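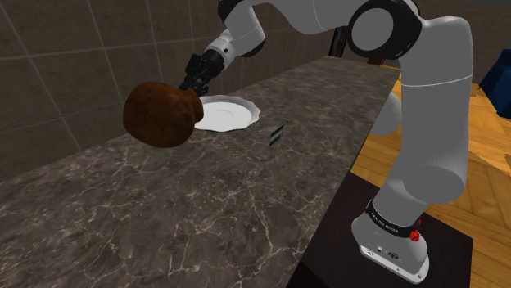
Faraji Swai writes: I have been told by two salesmen that my dark stone counter will be ruined unless I sign up for a yearly treatment plan. My mother had the same kind of stone for decades and wiped it with a dishrag. Who is right?

Probably your mother. We get a version of this letter most weeks, so we have put it at the top of the page along with the other questions people send us about stone counters. We don't sell stone, sealer or plans.

Does every stone counter need sealing?

No, whatever the brochure says. Some dark granites are so dense that sealer has nowhere to go. It sits on top, dries into a haze, and then you are sold a product to take the haze off. Marble and many of the lighter granites soak up more and can benefit. Engineered quartz is stone bits bound in resin, and its makers generally tell you to leave it alone.

How do I find out which kind I have?

Put a spoonful of water on the counter in a spot you don't care much about and leave it for 15 minutes. Wipe it up. If the stone underneath has gone darker, it is taking in water and a sealer may help. If it looks the same as before, save your money. Try it in more than one place, especially near the sink.

The showroom did a water bead demonstration. Doesn't that prove the sealer works?

It proves water beads on something that was treated recently. Water will also bead on a waxed counter, or a greasy one. Ask them to do it on a slab that was treated last year and has had dinner cooked on it since. Bhupendra Sandhu asked exactly that at the Skivelar showroom in Sevton and was offered a coffee.

Is a 6-year sealer really good for 6 years?

We would like to see the kitchen where they tested it. Read the warranty on the back of the Zandcombe bottle. It covers stains from food and drink, then leaves out acids, hot oil, "improper cleaning" and anything reported more than 28 days after it happened. Lemon juice, wine, vinegar and tomato are all acids. Take those away and you are insured against toast.

Will sealer stop lemon juice from marking marble?

It won't. A stain is something soaking in. An etch is acid eating the surface, and it leaves a dull patch even on stone that was sealed yesterday. People mix these up constantly, and some sellers seem happy to let them. If you can't live with dull patches, don't buy polished marble. A honed finish hides them better.

Can I put hot pans straight on granite?

Usually you'll get away with it. Granite takes heat well, but a sudden change in temperature can crack a slab that already has a weak spot, and you can't always tell where the weak spots are. Quartz is another matter, as the resin can scorch. Use a trivet. Any trivet.

I dropped something heavy and chipped the edge. Is the $900 quote fair?

For one small chip, it sounds steep to us. Ask for the price of a color-matched epoxy fill by itself. Quotes like this often have a full repolish tucked inside. Veikko Kettunen sent us his quote from Peng with the repolish crossed out in pen, and what was left was a good deal easier to swallow. Get a second quote from someone who will come and look at it. A price given over the phone is a guess.

Do I need a special stone cleaner?

Warm water and a little dish soap will do it, then rinse and dry. Skip vinegar, bleach and scouring powder. The "stone safe" sprays are mostly mild soap with a nicer label. If you like the smell, buy one.

A reader said olive oil brings back the shine. True?

For an evening. Then it gets sticky, collects crumbs and can go rancid. Arash Fallahi tried it on his island on a Saturday and spent Sunday getting it off with dish soap.

How do I get an oil stain out?

Mix baking soda and water into a paste as thick as peanut butter, spread it over the mark, cover it with plastic wrap and leave it overnight. Take the wrap off, let the paste dry fully, then scrape it away with something plastic. Old stains may need several rounds, and a few never leave. Anyone who guarantees removal before seeing the stain is guessing too.

Can I send you my own quote to look at?

Yes. Cover up your address first. Dehua Zheng reads them and answers in the order they come in, which can be slow in March when everyone is redoing a kitchen.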